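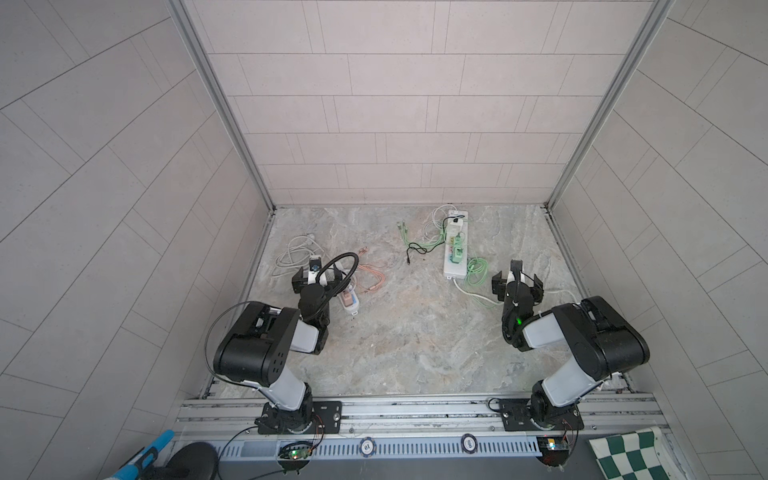 Grey brick-pattern tile with a marbled floor. I keep coming back to this combo.

So the bathroom. We got three quotes in March and the cheapest was still more than I paid for my first car, my second car and the trailer put together. Zotari wanted an extra 200 dollars just to come out and measure, which I thought was a bit rich, but they were the only ones who rang back the same day.

I've been sleeping badly over grout. Light grout shows everything, dark grout makes the whole wall look like graph paper, and the bloke at Stullon reckons mid-grey is the go - then he sold me a sample pot of beige. Mum says paint the old tiles and go on a holiday instead (she may have a point!).

The vanity is sorted at least. It's a Zivton, second-hand, 57 dollars off the local buy-swap-sell page, and it only just fit in the back of the wagon with the seats down and my knees against the dash.

Next job is choosing taps. I've got almost 1,000 of them bookmarked and they've all started to look the same colour, so I'm off to the showroom Saturday morning with a coffee and a tape measure.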